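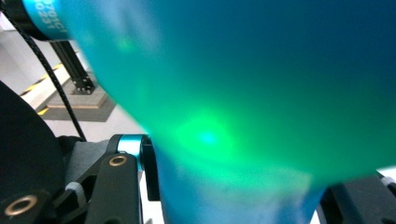 Green water in a garden tank is a light problem before it is anything else. Rainwater off a roof carries enough dust, pollen and bird mess to feed algae for months, and short of treating the water there is little to be done about that. What can be controlled is how much daylight gets in. Coloured plastic is poor at stopping it. A small light is enough to give translucent blue-green plastic a bright green glow with a paler spot in the middle, and the glow spreads well beyond the source. Daylight on a tank wall does the same over the whole surface for hours at a time. The colour makes the wall look more solid than it is.

I have been through this with three sorts of container since moving to the plot at Bosusbridge. The main store is a 2,000 litre tank behind the shed, bought second-hand from Reynaldo Macaraeg when he gave up his end of the field. It is natural polyethylene, milky white, and it was green inside by the second June. Next to it are several 20 litre jerrycans for carrying water up to the greenhouse. Then there are the small bottles I use for feed concentrate, which I had not thought of as water storage at all until one of them grew a skin.
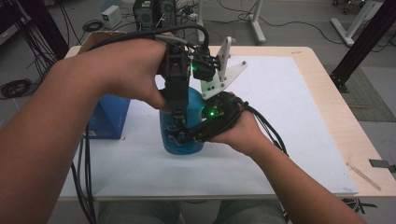
Blue bottle on a white board.

The usual advice is to paint the tank black. This works but needs a little care. Polyethylene has low surface energy and ordinary exterior paint comes off it in sheets. I keyed the wall with 120 grit, wiped it down with methylated spirit and used a plastic primer before the top coat. The unprimed test patch on the north side lasted until the first frost. The primed area has been through two winters and has lost paint only where the ladder rubs.

Black also raises the water temperature in summer. This does not matter much to algae in the dark, but warm water holds less oxygen, and any leaf litter at the bottom will start to smell sooner. My answer was black first, then a coat of white over it. The black stops the light and the white sends most of the heat back. Kenna Matheson has done the same on her tank with a wrap of old pond liner and a white sheet over that, which took her an afternoon and no primer.

To check a finished wall, go out after dark, put a torch flat against the outside and look in through the lid. Pinholes show up at once. Seams and the moulded ribs are the usual places, as paint pulls away from a sharp edge while it dries. The overflow fitting on mine was letting in more light than all the pinholes together, and a black elbow pointed downwards fixed it.

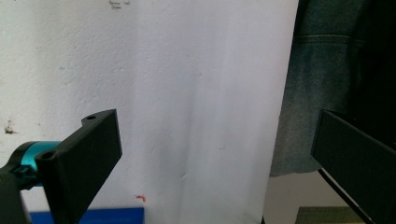 Matt black and glossy turquoise.

Do not forget the pipework. Clear hose between the tank and the tap is handy for seeing air locks, and it will be furred with green inside a season. I replaced mine with black hose and kept one short clear section, sleeved with a bit of foam lagging that slides back when I want to look. The float in the greenhouse trough is still the original. The valve is a Rivley and sticks, but that is a separate post.

For the small bottles I have stopped trying to block light and simply keep them in a lidded crate. Seaweed feed goes in 400 ml at a time, made up to strength and used within the fortnight. Anything older goes on the compost. Rinse the bottle with hot water, then let it dry fully with the cap off. A damp bottle with the lid screwed down will be worse than one left half full.

Maricel Manalastas asked on the last post whether copper pipe offcuts in the tank would do the job on their own. They will slow algae down in soft, slightly acidic rainwater, but the dose is not controlled and copper builds up in soil. I would not do it for water that goes on food crops.

The jerrycans are next. They are dark green and pass less light than the tank did, though the torch shows a dull patch through the thinner shoulder by the handle. I may paint one and leave 2 bare for the summer, all filled from the same tap on the same day, and see what is in them in December.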